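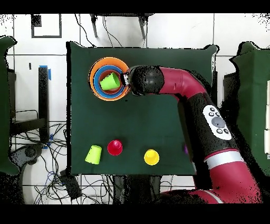
美元汇款被中间行退回,费用应由谁承担?

阅读时间:4分钟
打印 | 通过电子邮件发送

millero_ap

我司是一家小型进口商,在 Irthorpe 银行开有美元账户,每月向供应商 Hukeck 付货款。上个月账户经理发来书面通知,称该行的美元代理行关系有调整,今后美元汇款改走另一家中间行,到账时间可能延长。

11月初我们汇出一笔美元,费用选项填的是 OUR。7个工作日后款项被退回,退回金额比原金额少100美元。网银里只有一行摘要:“RETURNED BY INTERMEDIARY, LESS CHARGES”,没有附报文。

三个问题:

一、既然选了 OUR,退汇时为什么还能从本金里扣费?
二、Irthorpe 说扣费方是中间行,他们无权追回。这个说法成立吗?
三、重汇之前需要改什么?供应商那边的账户信息核对过,账号、户名、SWIFT 代码都没有错。

发表于2020年11月24日

Lưu

先区分两笔费用。

OUR 约定的是正向汇款的费用由汇款人承担,即汇出行手续费和中间行转汇费。退汇在清算上是一笔新的反向付款,退汇行通常直接从退回金额中扣收处理费,原来的费用选项不当然适用于这一段。所以第一个问题里的情形很常见,是否合规要看你们的开户协议和收费表。查“退汇”“查询与修改”“第三方费用”这几条,多数协议写明代理行费用由客户承担。

第二个问题,“无权追回”说得过于绝对。汇出行可以向中间行发查询报文,要求说明退汇原因代码和扣费明细。如果退汇是由汇出行自身造成的,例如路由仍指向已经停用的代理行、漏填中间行字段、或者汇款人地址没有完整转发,费用就应由汇出行承担。你们手里那份通知是有用的材料,把通知上的生效日期与汇款日期对照一下。如果汇款在生效日之后,银行仍按旧路由发出,责任比较清楚。

建议书面向银行索取:

- 原汇款的 MT103 副本,重点看52、56、57、70、71A 栏位;
- 退汇报文,重点看72栏位中的退汇原因;
- 该笔汇款的 UETR,用于追踪每一段的处理时间和扣费方。

第三个问题在拿到退汇原因之前无法回答。不要原样重汇。若原因是合规审查,原样重汇大概率再退一次,再扣一次。常见的补充项是完整的汇款人地址(不接受只写邮政信箱)、发票号、货物名称。附言里只写“PAYMENT”或内部编号的,建议改掉。

另外,请供应商向其开户行索取最新的美元清算指示。账号和 SWIFT 代码没错,不代表中间行没有变。收款行换了美元代理行而客户未更新的情况也有。

tt_accounts

换欧元付就行了,我们早就不用美元了。

kontor_11

楼上的办法不一定可行。合同以美元计价时,改付欧元要先由双方书面确认币种和汇率基准日,否则差额又是一轮扯皮。供应商若没有欧元账户,收款行会自动兑换,点差往往高于你们被扣的那笔费用。

补充几点操作上的:

1. 退回的款项在账上不要直接冲原付款。按退汇单独入账,差额先挂“其他应收款”,等银行答复后再转手续费或收回。我们曾有一笔差额433美元,挂了11周才结清,原因是银行把查询费也并在里面。索取明细时请要求逐项列示。

2. 汇出行更换或失去美元代理行之后,过渡期内截止时间往往提前。当天能否起息要另问,不要沿用旧的时间表。

3. 对付款时限敏感的合同,建议在另一家银行备一个美元账户,并先用小额试汇确认路由。开户审查需要时间,等现有通道停了再办就晚了。

4. 投诉先走银行内部程序,保留受理编号。对书面答复不满意,或者期限内没有答复,再向当地的金融申诉机构提交。受理范围可能受企业规模限制,提交前先查清楚你们是否符合条件。

millero_ap

已向银行索取 MT103 副本和退汇报文。网银里能查到 UETR,在“付款详情”的第二页,之前没有注意到。通知上的生效日期早于我们的汇款日期,副本到手后先核对56栏位。

打印 | 通过电子邮件发送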